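Tool sits low after swapping the flange adapter
Forum > Arms and cells > Setup and maintenance

clelar_bench
We run a small block-pushing cell at Idik. White arm, grey rod tool, wooden board on a perforated blue table. I changed the adapter between the flange and the tool in December and since then the tip has come in too low. It scraped the board on two moves before I stopped it. I've added 5 mm to every taught height to get going again, but I don't like it. What would you check first?

xkruger
Did you change the tool length in the controller when you changed the adapter? If the new one is thicker and the old length is still in there, the arm thinks the tip is higher than it is.

clelar_bench
No. I assumed it was the same part. Measured it just now and it is thicker. The tip is low all over the board, by the same amount.

yen_tooling
I'd look at the board before the numbers. Wood moves. Ours came up at one corner over a winter and we chased the tool length for days.

xkruger
A warped board wouldn't give the same error everywhere. He's just said it's even.

yen_tooling
Fair, but he should still put a straight edge on it while he's there.

clelar_bench
Straight edge on, no light under it. Parked the arm over the middle with the pieces still out. 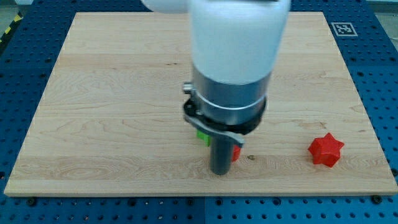 Re: Tool sits low after swapping the flange adapter

annatjie_m
Leave the star where it is and clear the two pieces by the rod before you touch off. Then:
Take your 5 mm back out of the taught heights.
Put in the new tool length.
Jog down at slow speed with a feeler gauge under the tip. Stop when it drags.
Do the same at each corner of the board.
Check the bracket plate screws afterwards. Ours loosened after 200 hours.

xkruger
Agree with all of that except the feeler gauge. Paper is fine for pushing blocks.

annatjie_m
Paper squashes. Use what you like, but use the same thing at every point.

yen_tooling
Do you need to redo the marker calibration as well?

annatjie_m
Not if the marker and the board haven't moved. Only the tool changed.

clelar_bench
Done, took 15 minutes. All corners drag the same on the gauge. The offset is out and I've saved it as program 3479. One bracket screw took a quarter turn. I'll look at it again next week.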